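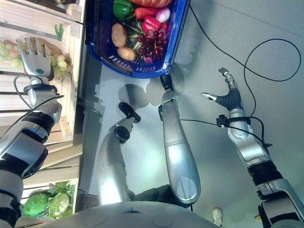
RBT 3714 Service and Assistive Robotics
Handout for Module 6: Evaluating a two-arm picking package

1. Purpose of the handout

Students in this module assess a commercial product against a written task, using the vendor's documentation and their own bench results. The product is the Flastus upper-body package from Bekmont, supplied with the Bai control software. It is sold to retail fit-out firms and training organisations as a complete kit for shelf-to-basket picking. The Hamatport campus has the kit under evaluation until the end of August, and the lab reports from this module form part of the purchase recommendation.

You are not expected to have used an anthropomorphic hand before. You are expected to have finished the Module 4 exercises on coordinate frames and to be able to read a joint log.

2. What is supplied

The quote covers the following:

Two arms with hands, calibrated as a pair
Control cabinet and emergency stop
Head camera and wrist cameras
Bai software, single-site licence
Knitted hand covers
Task set: wooden slatted shelf, plastic shopping basket, artificial produce
Printed manual and a service log book

Not covered: freight beyond the metropolitan area, replacement fingertips, and any work on the floor or power supply. The mass given for each hand is 957 g without its cover. Students should use that figure in the payload calculation in section 6 and should not weigh the hand themselves, as removing it voids the wrist calibration.

3. The task

The reference task is a short grocery pick. Produce is placed in the compartments of the shelf. The robot moves a nominated item from the shelf to the basket and releases it without displacing what is already there. Grapes, leafy greens, peppers and root vegetables are all used, because the package is advertised as handling mixed produce with no change of tooling.

A trial begins when the operator sends the item name and ends at whichever of these comes first:

a) the item rests inside the basket and the hand has withdrawn above the rim;
b) the item leaves the hand anywhere else;
c) the time limit expires;
d) the operator presses stop.

Only outcome (a) is recorded as a pick. A dropped item that happens to land in the basket is recorded as (b) with a note. The vendor's own brochure does not make this distinction, so the brochure's success rates can't be compared directly with yours.

4. The grape problem

Of the items in the set, bunches of grapes cause the most disagreement between groups. A bunch has no single graspable surface. The outline seen by the head camera changes as soon as a finger touches the berries, and the slats on either side limit how far the fingers can spread. The open hand beside the green grapes at the top of this handout shows how little margin there is between the fingers and the timber.

Bai offers two approaches. The enveloping grasp lowers the hand with the fingers spread, then closes all of them at a common rate until the current limit is reached. The pinch grasp opposes the thumb and one finger at a point chosen by the software. The enveloping grasp is slower and tends to contact the shelf. The pinch grasp avoids the shelf but relies on the software finding a stem or a dense part of the bunch.

For each attempt, record which grasp was selected, whether Bai selected it or you did, and the first contact reported in the log. First contact with a slat is not a failure. It should still be marked, as repeated slat contact is the likely cause of fingertip wear.

5. Covers, cables and the view from the wrist

The fabric cover is listed as an option and priced separately. Bekmont describes it as protection for the mechanism and for the goods. It does not enclose the fingers, which project below the fabric with their joints and pads exposed. Two effects need to be tested.

The first is on the camera. With the cover fitted, loose fabric can occupy a large part of the wrist image. Check whether the target remains visible through the whole descent, and state the point at which it is lost if it does not.

The second is on cable routing. The arm wiring is external in places and the leads are long enough to reach the floor. A loop lying near the basket can be caught by the rim or by a finger on withdrawal. Before each run, trace every lead by eye from the wrist back, and note any that crosses the approach path. The manual gives this one line on its last page. It should be in the start-up checklist, and we have told the supplier so.

Fabric folds also change shape between runs. If your group removes and refits the cover, take a new reference image from the wrist camera before continuing. Results taken with different fits must be reported separately.
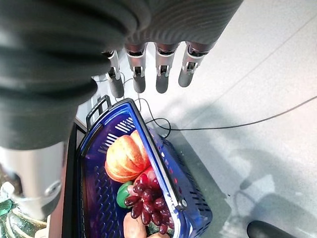 One student comment on the draft of this handout argued that the basket is the easy half of the task and that the marking should be weighted towards the shelf. The marking has been left as it was. Placement into a part-filled basket requires the hand to open among objects whose positions the software has not been given, and the earlier logs show more operator stops during release than during grasping. Groups who hold the same view may argue it in the discussion section, with data.

6. Calculations to be submitted

6.1 Payload. Using the hand mass from section 2, the cover mass measured on the bench scale and the heaviest item in your set, calculate the static load at the wrist with the forearm horizontal. Compare it with the rated figure in the manual. State which figure the manual is quoting: the rating at the wrist and the rating at the fingertips appear in different tables and are easily confused.

6.2 Control rate. Bai logs joint position at 200 Hz. Take one complete trial, plot the position of any finger joint during closing, and estimate the delay between commanded and measured motion. Smoothing is allowed if you give the window length and show the unsmoothed trace as well.

6.3 Repeatability. Run the same item from the same compartment 18 times without altering the shelf or the lighting. Report outcomes in order. Do not discard the early runs as practice.

7. Points for the purchase recommendation

The recommendation is a single page addressed to a reader who has not seen the robot. It should cover:

Whether the package does what the quote says it does, on the supplied task set
Which faults you would expect the supplier to fix before payment
Running costs, with fingertips and covers as separate lines
What the artificial produce does not test

The last point needs some care. Moulded grapes don't bruise, and a moulded potato has much the same surface every time it is handled. A result on this set supports a claim about reach, grasp selection and placement. It does not support a claim about damage to goods. Any sentence in your report that says otherwise will be struck out.

8. Bench rules

Stay behind the line while the arms are powered. The stop button is held by one group member at all times, and that person does not also type. Do not reach over the basket to straighten an item between runs; set the arms to hold, confirm the hold light, then approach from the shelf side. Return all produce to the tub at the end of the session and leave the basket on the floor mark.

Faults go in the service log book in pen, with the time and the software state. If a finger fails to open on command, press stop and fetch the lab supervisor. Fingers are not to be moved by hand under power.

9. Reading

Flastus manual, chapters on hand control and wrist calibration
Bai operator guide, sections on grasp selection and logging
Module 4 notes, coordinate frames and camera mounting

Reports are submitted through the course page by 5 pm on the due date shown there. Attach raw logs as one archive per group.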